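Robot club notes: whiteboard task

June 4, 2019

The Muvau entry for the student round at Korkamdale is a two-arm writing task. One arm handles the marker, the other handles the wiping, and the board stands on the table between the team and a lot of lost evenings. Nima Esfahani wrote the arm planner. I do calibration and keep the logs.

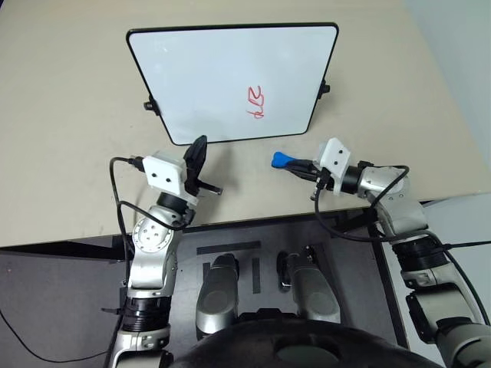
Whiteboard, red test mark, blue-capped marker in the right gripper.

The planner treats the board as a flat plane fitted from 8 touch points. That was fine in February, when the board was screwed to a wall. On a stand it gives a little under the pen, so the fit has to be redone before each session – a dull job, two minutes if the script behaves.

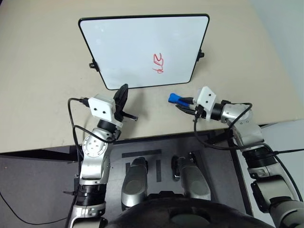 Stroke speed is capped in the config file. Shahab Mohammadi wanted it higher and ran 200 strokes overnight to make his case. The log came to 827 lines, most of them the same timeout warning from the Rahimi driver. The cap stays.

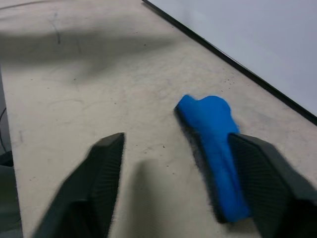 Object detection from the wrist view is the weaker half of the code. We trained it on clean desks, and ours is not clean. Scuffs, smudges and dark specks all show up on the tabletop, and each is a possible false hit. A saturated blue thing on beige is easy by comparison, so colour goes first and shape second. 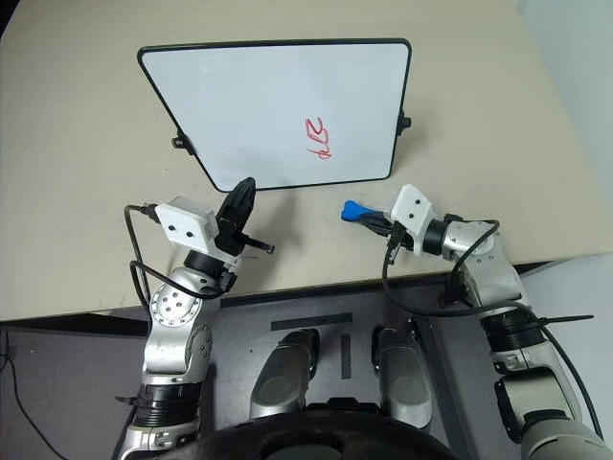 The handover routine is next. Both arms share one clock through the Cikex board, and the drift between them needs measuring before I change anything else.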